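Istside tidy-up service, humanoid rental, worth it? (hotel lounge)

Forum index > Service robots > Buying and renting

lobbycat
Posted 9:14 am

Ok so. We're a small place, one lounge, a breakfast corner, and the owner wants to trial the Istside package. Humanoid on two legs, two hands with fingers, does soft furnishings: picks pillows off the floor, puts them back on seats, straightens up. You rent by the month, they send a setup person, after that you're on chat support. They call the software side Liver (yes really, no idea, somebody in marketing had a bad day).

Quote is 300 a week plus a one time 200 for setup. Anyone running it? Not looking for "just hire a person" replies, we have people, they are busy.

tern_and_co
Posted 9:31 am

We're on month two with it. Short version, good hands, slow brain. Furniture store, so lots of chairs, lots of pillows, customers throw them everywhere.

What it does well: finding stuff. It walks up, looks down, gets both hands ready and kind of thinks for a while. Tub chairs were the thing I worried about bc of the round arms, there's not much room to get in from the side.
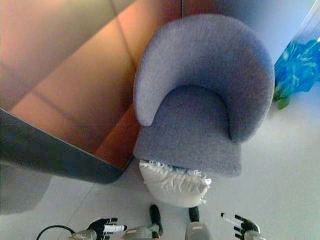

And the approach is where most of your time goes. If it stops too close its own feet are in the way and it has to shuffle back. Too far and it leans, which their support told us to report every time. We ended up asking for the longer standoff setting, it's in the Liver menu under "posture", took me forever to find. After that the shuffling mostly quit.

Battery is fine. Noise is fine. The app is not fine.

lobbycat
Posted 9:40 am

Whats wrong with the app

tern_and_co
Posted 9:52 am

Logs you out. Loses the room map if you rename a room. Shows a job as "done" when the robot is standing there doing nothing. I just go look.

gripe_dept
Posted 10:05 am

Gonna disagree on "good hands". We had it on trial in March, sent it back early. Fingers are OK on a stiff cushion. Anything floppy and it grabs a corner, lifts, drops, grabs again. Our setup guy kept saying it learns. It did not learn in the time we paid for.

Also 300 a week!! For pillows!!

tern_and_co
Posted 10:20 am

Did you have the old grip profile? There was an update. Before it, ours went at everything with a flat two hand scoop and yeah it was hopeless. Now it goes one handed for the pinch and keeps the other one out of the way. 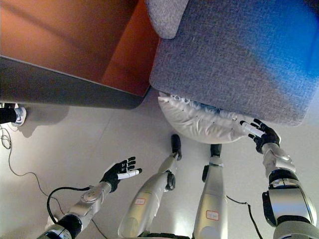 Low grabs are the ones to test before you sign anything. Scooping off an open floor is easy, any demo will show you that. Get them to do the annoying version, like a white pillow shoved partway under the front of a gray seat, where the fingers have to pinch an end of it right down at floor level. Ask for soft covers too, with the fluffy kind of edging, not the stiff showroom ones they bring in the case. And leave your lights how they normally are. Shiny furniture, colored light, pale tile, whatever you have. Don't let them stage it.

gripe_dept
Posted 10:26 am

No idea what profile we had. Nobody from Istside mentioned profiles. Which is kind of my point

solder_sister
Posted 10:48 am

Jumping in, I do installs for a competitor (Solanki) so take with salt.

Things I'd ask Istside in writing:
Who pays if it tears a cover.
What floor types are in the contract. Glossy tile gets excluded in a lot of these.
Cables. Do they want the floor clear, and who decides what counts as clear.
Minimum term. I've seen 6 months in the small print where the sales page said monthly.
Does someone have to be in the room while its working.

That last one kills the math for most small places. If you need a staffer standing by the whole time you've rented a very slow coworker.

lobbycat
Posted 11:02 am

oh thats good, thank you. The sales page does say monthly. Will check the small print.

On the supervising, rep told the owner "light supervision". No clue what that means.

tern_and_co
Posted 11:15 am

For us it means somebody within sight, with the stop button on them. Not glued to it. I'd do stock labels at the counter and look up now and then. First two weeks I was closer.

Covers: ours says normal wear is on you, "sudden damage" is on them. Never had to test it. Some of our pillows have raggedy edges anyway so good luck proving anything, take pics of your stuff before day one.

Cristóbal Navarrete
Posted 12:37 pm

Used both Istside and the Skulska one, different site each. Skulska is wheels with a single arm, so cheaper, way faster, can't reach behind anything. If your lounge is open plan I would look there first. Honest question for OP, does your furniture move around a lot? Legs make sense when people drag chairs. If everything stays put you're paying for walking you don't need.

lobbycat
Posted 12:50 pm

Guests drag chairs constantly. One tub chair ended up right against the cabinet last night, you could barely get a hand in.

Cristóbal Navarrete
Posted 12:58 pm

Then yeah legs. Skulska would of just sat there beeping. Ours gave up on anything with a narrow gap and sent a push notification, every time, all day.

gripe_dept
Posted 1:10 pm

Ours gave up on plenty without a gap in sight.

tern_and_co
Posted 1:33 pm

One more thing for OP, placement. Getting a pillow up off the floor is half of it, it also has to look OK on the seat. Istside has 2 modes, "set" and "arrange". Set is basically put it flat on the cushion and leave. Arrange is supposed to prop it against the back. Arrange is an add on and I would not pay for it yet. We use set.
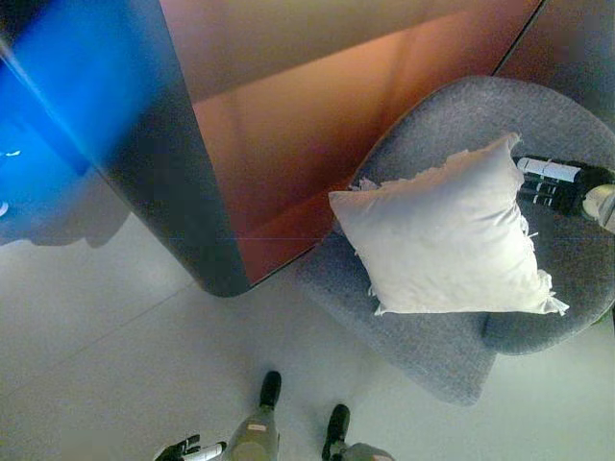

solder_sister says flat is fine for a furniture store but a hotel owner is going to want them propped, and that this is exactly where the extra fees creep in. Typing this from her account on my phone btw, same person, login is being weird. Get the price of arrange on the quote now, even if you leave it off.

tern_and_co
Posted 1:51 pm

Fair. I've stopped caring about propped tbh. Customers flop on them five minutes later.

gripe_dept
Posted 1:58 pm

So 300 a week and you fluff them yourself. Got it.

tern_and_co
Posted 2:06 pm

I don't fluff them at all lol. I'm keeping it through the end of the term and then we'll see. If the app gets fixed I'd probably renew. If they bump the price no.

lobbycat
Posted 2:25 pm

Ok. Going to ask for an on site demo with our own chairs and our own pillows, half under the seats, lights as is. Plus the list from solder_sister in an email. If they wont put the monthly term in writing the owner says no deal.

Does setup include mapping the breakfast corner or is that another 200?

tern_and_co
Posted 2:31 pm

Ours was one fee for the whole floor. But we're one big room. Ask.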